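Refurbished Desktops > Towers > Otia Full-Size, Tool-Free Case

I sell a lot of small computers these days, the little ones that hide behind a monitor, and I still like this big old tower better than any of them. It's the Otia, it's heavy, it takes up half a desk, and you can get your whole hand inside it! If you've ever tried to change a part in one of those tiny boxes, you know why that matters to me.

So, what you're buying. The case is the full-size one with a side panel that comes off completely. Lay it on its side, take the panel off, and everything is facing up at you. There are plastic clips holding the expansion slot covers at the back, so you don't need a screwdriver to add a card (I keep one handy anyway, habit). The blue parts are the ones you're meant to pull or squeeze. I wish every maker would pick one color and stick to it like that.

Each tower goes out with a tested power supply, a hard drive and a fresh thermal pad from Tutov. You can order it with a processor already fitted, or bare socket if you have your own chip sitting in a drawer. Please, please lift the metal bracket all the way before you set the chip down, and don't push. It should drop in under its own weight. I've straightened enough bent pins for one lifetime and I now charge for it.

Price is $207 with a processor, $100 bare. Ask for part number 1287 if you want the one with the graphics card, or 936 for the plain one. They look the same from the outside and my boxes are not labeled very well, so the number really does help. Shipping is from Givley, and if you live close by you can come get it and save yourself the freight.

A few things to know. The fan is louder than a new one for the first minute after you switch it on. Scratches on the outer panel are normal and I don't paint over them. The Halliday keyboard I used to throw in is gone, sorry, I ran out in July and haven't found more at a price I like.

The insides, with the panel off:

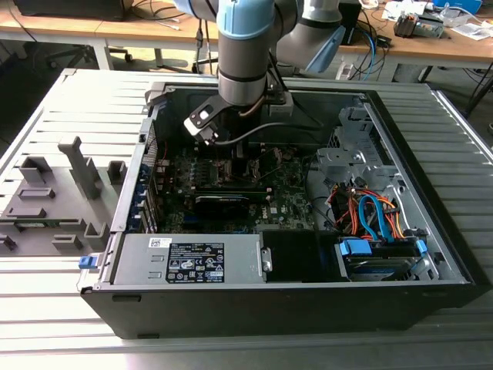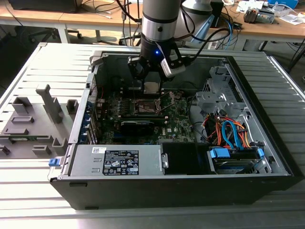
Socorro Huaranga wrote to say that she bought the bare version and had her own chip in it before lunch, but that the page ought to warn people how much the thing weighs, and that she'd have paid extra for a second drive already in the cage. She also wants to know if the slot covers are sold separately, as she snapped one getting her card in.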